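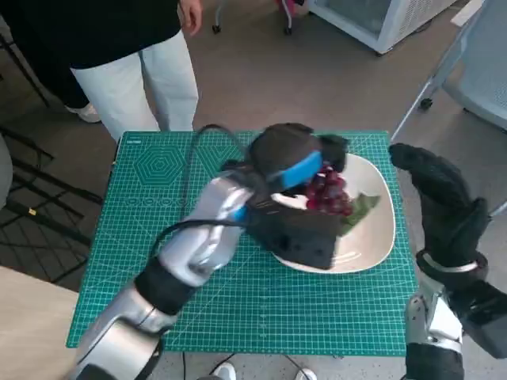 Grapes on the cutting mat, again

September 21, 2023

Grapes have been my whole personality since July, when I decided I was going to stop buying chips and eat fruit like a grown-up. I'm still buying the chips. But the grapes stuck, and I've ended up with a lot of opinions about them, so you're getting a grape post!

Dark red ones, first of all. I know green people are loyal (my inbox is proof) but the green ones I get near me are either sour enough to make my eyes water or so soft they split when you pick them up. The red ones at the Altitz market have been good all summer, and when I get there early enough I can find a bunch with the stem still nice and bendy. A brown, brittle stem means they've been sitting. I paid too much for brittle-stemmed grapes at Dimitrov last month and sulked over them for four days.

Now, the plate. I used to pile grapes in a big deep bowl and it was a mistake, all the squashed ones hid at the bottom and I'd find them a week later. A shallow white plate is so much better. Everything's in one layer, more or less, and the dark red looks gorgeous on white. I like the kind that's rounded but a little bit square, because it sits nicely next to other stuff on a crowded table. And a sprig of something leafy on the side! It does nothing for the flavor, I just like the green against the red and it makes a plain bunch of fruit look like I planned it.

And yes, the cutting mat. It's the teal-green kind with the white grid, the one you'd use for quilting or trimming photos, and it makes a ridiculously good placemat. It doesn't slide, and that color under a white plate makes me happy every time. I do keep one mat for snacks and a separate one for actual blades and glue, please do the same. Mine cleans up with a damp cloth and a drop of dish soap, and then I leave it flat to dry. Don't put it in hot water. I warped my old Willus mat that way and it has rocked like a boat ever since.

For washing, I rinse the bunch whole under cold water right before eating and never before it goes in the fridge. Shake it over the sink, lay it on a towel for a bit, done. If I'm feeding other people I snip the bunch into little clusters with kitchen scissors so they can grab a few at a time and I don't get left with that sad bare stem with one wrinkly grape hanging on.

Leftovers get frozen. Pull them off the stem, spread them out on a tray so they don't clump, and tip them into a bag once they're hard. I've been eating them in front of the TV like candy (I have 111 episodes of my current show to get through, so supplies are important).

Next up I want to try roasting a tray with a bit of olive oil and thyme and putting them on toast with ricotta. There's a bakery over in Ulteo that does it on sourdough and I think about that toast more than I should. If you've roasted grapes before, leave me your oven temperature in the comments, please, because I've seen three different ones and I don't trust any of them.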